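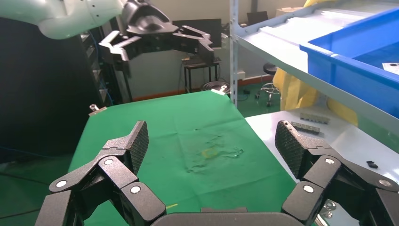
Figure 3. Wrist view, gripper open over the cloth. Second arm at upper left. Input to the surface module (Sec. 4.2).

4.2 Surface state and self-masking

The planner needs to know two things before each stroke: where the cloth is, and which parts of it look different from the rest. Both come from the wrist camera. No overhead view in this version. We had one in the June build and dropped it, calibration drifted every time the cell was opened.

First step is the self-mask. The fingers take up a large share of every wrist image (Fig. 3), and when they are spread the textured pads land right on top of the work area in image space. We render the gripper model from joint angles, dilate the outline, and throw out everything under it. Joint caps on the fingers are white and silver and used to come through as false objects, so the dilation is bigger at the hinges. The second arm gets the same treatment using its own joint state passed over the Molefe bus. Timing matters here. If the two clocks disagree the mask slides off the arm and the planner thinks there is a dark obstacle over the back of the table. A stamp check now rejects any pair too far apart and the module just waits for the next one.

Second step, cloth segmentation. Color alone works poorly. The cloth is bright green but so is the floor, and at the far left corner the two are only split by the table edge. We tried three thresholds and none held up. The current version fits the table plane from depth, keeps only pixels near that plane, then runs color. After that the floor is gone. The white tabletop to the right of the cloth drops out on color with no trouble.

The clamps turned out to be useful. Metal clamps hold the cloth at the far left corner and along the back edge, they are small but bright against the green, and the tracker uses them as anchors when the near edge is hidden by the fingers. With an anchor lost the cloth outline is marked stale and the arm is not allowed below hover height.

Third step is the patch map. Inside the cloth outline we look for regions that differ from the local mean. The darker patch near the middle of the cloth in Fig. 3 is the kind of target we want. It is irregular, has a faint yellowish smudge in it, and parts of it are glossy. Gloss is the hard case. A highlight moves when the wrist moves and a stain does not, so we take a short sweep of views and keep what stays put in the cloth frame. Wrinkles are the other hard case. They shade the cloth in long thin bands, and an early version followed them happily from one end to the other. Regions above a fixed aspect ratio are now dropped. This does cost us real streaks, see Sec. 6.

Very small marks are kept in a seperate list. The yellow fleck near the left finger in Fig. 3 is one of these. Too small for a stroke plan, and often too close to the self-mask to trust from one view. The planner only looks at this list once the main patch is closed.

Objects off the cloth, such as the toothed metal parts on the white surface beside it, go into the collision map as boxes. Nothing fancy. No labels, only height and footprint. Finger spread is then limited on that side so that the right finger does not sweep over them, a rule we added after Zwane's replay tool showed how near the open pose gets.

We labeled 1,140 wrist images by hand and used 600 for tuning. The mask passed our check on 97 percent of the held-out set. Failures were mostly stale arm poses, as above, plus a handfull where the cloth was folded over on itself and the plane fit took the fold for the table. The full module runs at 30 Hz on the cell computer with the Zendex driver, slower with logging turned on. Patch map scores are given in Table 2 and are less good.

One open issue. Background clutter (shelving, bins, monitors) is ignored by the plane test but still slows the depth stage, which works over the whole image. Cropping before depth would fix it. Not done yet.

Comments (3)

Hivix
Does the clamp anchor need both clamps or is one enough? Text says "an anchor lost" and I read it both ways.

Kevin Lenihan
Either one. Losing one marks it stale. Will reword.

sarodance_user
Same headache here with green floor and green cloth. We ended up changing the cloth. Is the plane fit redone every image or once per session? Ours warps a bit when the table is bumped.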